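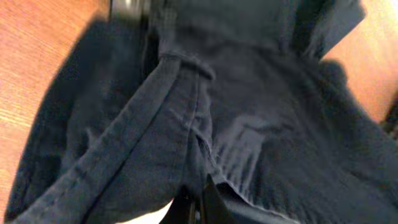 Planning a Folding Bench: What to Price Before You Order

Most budgets for a small cloth-handling setup start with the arms and stop there. The arms are the easy line, with a price on a page. The items below are the ones that move the total, in the order they should be settled.

1. The table comes first. Measure the largest garment you intend to handle, laid flat with sleeves or legs out, and add clearance on each side for a gripper to come in low. For adult shirts we settled on a top 162 cm long. Anything shorter forces the arms to work with their elbows tucked, and reach figures quoted by suppliers are normally for a fully extended arm with nothing in the jaws.

A finished wood top is cheaper than a laminate lab bench and takes clamp screws well. Check it for glare. A glossy varnish under a single lamp can wash out whatever the wrist camera sees near the fingertips, and two diffused lamps cost less than replacing the top. Budget for matte varnish if the room has a window on the long side.

2. Decide one arm or two. A single arm will move cloth from one spot to another. Folding to a usable standard needs a pair. Quotes for pairs vary in what they include, so ask for these as separate lines:

Grippers and finger pads
Wrist cameras and their brackets
Power supplies and emergency stop
Cables, with spares in the same lengths

Vorkier lists the pair as one item with cameras extra. Pemell includes the cameras but not the brackets. On paper the two totals were close to each other once everything was added back in.

3. Treat fingers as consumables. Textured fingers hold denim and chambray well enough. Thin cotton jersey is a different matter and may need a softer pad. Order two sets of each and keep a record of hours. If you have access to a printer, the cost per set drops considerably, but allow time for fitting.
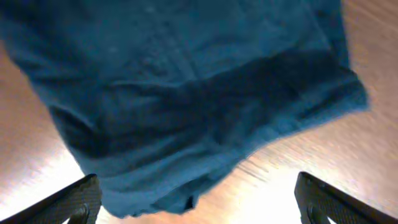
Blue garment on the wood top, fingers open.

4. Buy the test clothes. This line is left off nearly every plan. Hendrik Geerts put down 4 garments for our first month and revised it in June. Buy secondhand, in the weights and colors you expect to see in use. Dark fabric should make up a good part of the lot – navy and black show folds poorly on camera, and it is better to learn that before the lighting is paid for. Wash everything once, without softener.
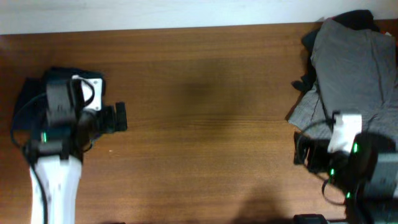 5. Allow for cable runs. Leave slack at the wrist for a full turn and fix the rest to the link or under the table edge. Bought cables are usually too long or too short. Ties, adhesive mounts and a strip of braided sleeve came to less than 100 for both sides, and replacing one torn connector costs more than that.

6. Put a figure on setup time. Mirjam Visser keeps hours in the same sheet as parts, which makes the comparison between suppliers fairer. A kit from Plevgate was the lowest quote we received and carried the most assembly. Chambi ships assembled, with a longer wait.

7. Hold back a reserve for the second order. It will consist of finger pads, one motor, a lamp and a longer USB cable. Check the motor part number against the supplier's current list before paying, as older revisions do not always share a connector.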